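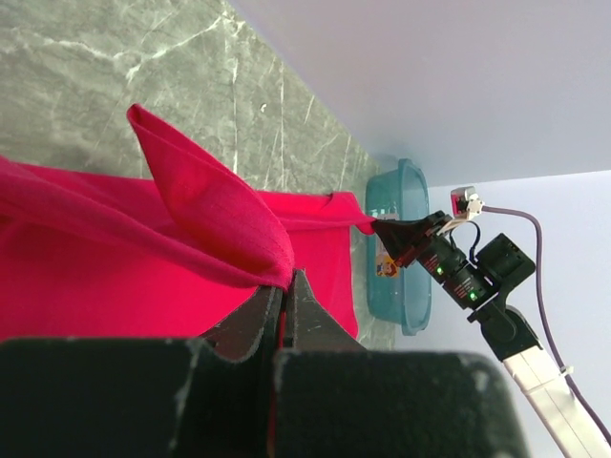
Robot operators wanted — cloth folding, part time

Jornora is looking for people to teach a pair of robot arms to fold clothes. You steer both arms by remote control, and the system records every movement so that it can be used for training later. The work is at our Serngate site.

What you will do

You sit at a desk with two hand controllers, one for each arm. Each run starts with a garment on the worktop and ends when it is folded. A good run is steady, with no sudden pulls on the cloth. If you drop a corner, you pick it up and carry on — we keep those runs as well.

T-shirts come first, as sleeves and hems give new operators plenty to practise on.

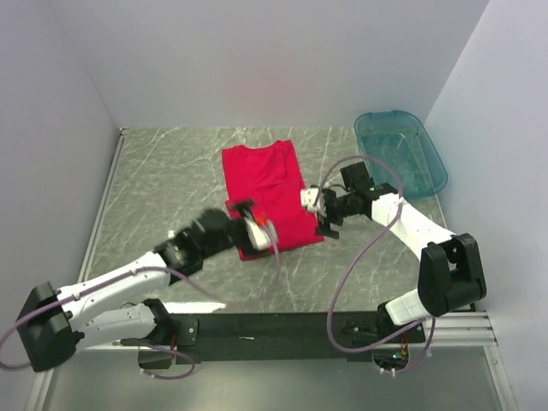
Most people need a few shifts before both hands work together. Your first 50 runs are practice and are paid at the same rate as the rest. After that we ask for 200 accepted runs over the length of the contract.

Who can apply

You need to be 18 or over, have good eyesight (glasses are fine) and be able to sit for an hour between breaks. No experience with robots is needed. Left-handed applicants are welcome.

How to apply

Write a few lines about yourself to Solveig Öberg at Jornora, quoting reference 183, and say which days you can work. Applications close on 9/24/25. Contracts run until the end of January.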